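Daltley Long-Handle Ladle, Black: Review

Posted Thu 17 September

Filed under: serving tools, tabletop

The Daltley ladle is a one-handed serving ladle with a black scoop, a long black handle, a thin red band partway along the handle and a red tip. I bought mine last November at the regular retail price and have used it for soup, congee, beans and pancake batter. It replaced a stainless ladle from Stitari that was fine except for the noise it made against glazed bowls.

Dimensions and weight

Daltley lists the overall length as 37 cm. Mine measures the same with a steel rule laid flat from the lip of the scoop to the end of the handle. Listed weight is not given on the packaging. On my kitchen scale it comes to 904 tenths of a gram, or 90.4 g, which is light for the length. The scoop is rounded, with no pouring lip.

Handle

The length is the main reason to buy it. In a deep stockpot the hand stays well clear of the steam, and the red tip is easy to find when the ladle is standing among other black tools in a crock. The red band is mostly decoration, though I have come to use it as a grip mark: holding at the band gives good control for batter, and holding past it toward the tip is better for deep pots. There is a little flex with a full scoop of thick beans. It did not increase over the test period.

Pouring

Thin broth pours cleanly if the wrist is turned at a steady rate. Tip it slowly and the liquid runs back under the scoop and drips. A pouring lip on one side would fix this, and the Phuthong ladle I tested last year has one, at nearly 6 dollars more. For thick soups the difference is small.

Resting in a bowl

Most of my serving is done at the table, so I paid attention to how the ladle sits when it is put down. A long handle on a light ladle can act as a lever and lift the scoop out of a shallow dish. The worst case was a flat pasta plate, where it slid off twice. In a regular ceramic serving bowl the scoop settles against the inside wall and the handle lies across the rim, with a good deal of length left over on the far side. 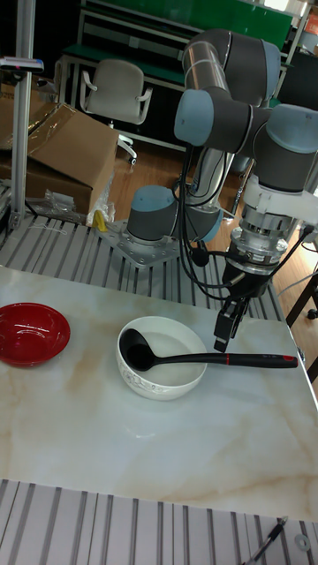
That overhang needs to be planned for. Put the bowl too near the edge of the table and the handle is in the path of every sleeve. I now set the bowl toward the middle and turn the handle along the table, parallel to the front edge. Smaller bowls go on the other side of the serving bowl from the handle.

Cleaning

Top rack of the dishwasher, 29 cycles logged so far. The handle is long enough that it has to go in diagonally, and in a compact machine it may not fit at all. Turmeric left no visible stain, as expected on black. The red tip has kept its color. Hard water spots do show on the scoop and come off with vinegar.

Alternatives

The Phuthong pours better and is shorter. The Drusarano is stiffer and noticeably heavier, and it stays put in shallow dishes, but its handle has a hanging hole that traps food. The Stitari is still my choice for frying oil, where I prefer steel.

Verdict

Recommended for deep pots and medium to large serving bowls. Not recommended for shallow dishes or small dishwashers. I would buy it again at the same price, and I would like to see a version with a pouring lip.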